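Groto hardware store ends the loose nut drawer, then brings it back

August 22, 2023

The loose hardware drawers at Gudberg, the only hardware store in Groto, are open again after 11 weeks in which customers were asked to buy their nuts and bolts in sealed bags like people in bigger towns.

The drawers went away in early summer, when owner Maxence Masson decided that selling fasteners one at a time was costing him more in conversation than it brought in at the register. In their place went a wall of bags, 12 pieces to a bag, sorted by size and hung at a height that suited Masson, who is tall.

Response was quick. A letter appeared on the store's door within the week, followed by a second letter correcting the first one's spelling. The town's online message board, which usually deals with parking and one particular dog, gave the matter 6 pages.

"I needed one nut," said Seon-mi Wang, who was putting a garden gate back on its post. "I have one gate. I now own 12 nuts, and the gate still squeaks."

Wang took her case to the town council in the form of a short speech and a jar. The jar held the spares. Council members passed it down the table, and two of them were heard asking whether she planned to keep them all. The council has no say over how a store sells its stock, a point it spent forty minutes establishing.

Masson held out through most of the summer. He told customers the bags were the modern way and pointed out that the store in Prakent had used them since May. Customers pointed out that they could have driven to Prakent, and a few of them did - mostly, they admitted, for the bakery.

What changed his mind, he said, was the returns. State of the bags varied, but nearly all came back with a single piece missing and a request for the rest of the money. By the end Masson was opening the returned bags and tipping the contents into a bucket behind the counter. People began asking to look in the bucket.

"At that point I had a drawer again," he said. "It was just a worse drawer." 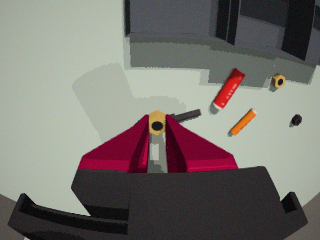 A hex nut, of the kind now sold singly again in Groto.

The old cabinet, built by a joiner named Sýkora and never quite level, is back in its place by the paint. Prices for singles have gone up by 3 cents. Wang called the increase "steep" and bought two.

The bags are staying too, on a lower hook, for anyone who wants a dozen of something. Masson said he sold one last week, to a man from Prakent.

Gudberg opens at 8 every morning except Sunday. Shoppers are asked to put pieces back in the drawer they came from, a request that has been taped to the cabinet for as long as anyone in Groto can remember, and which Masson has now had laminated.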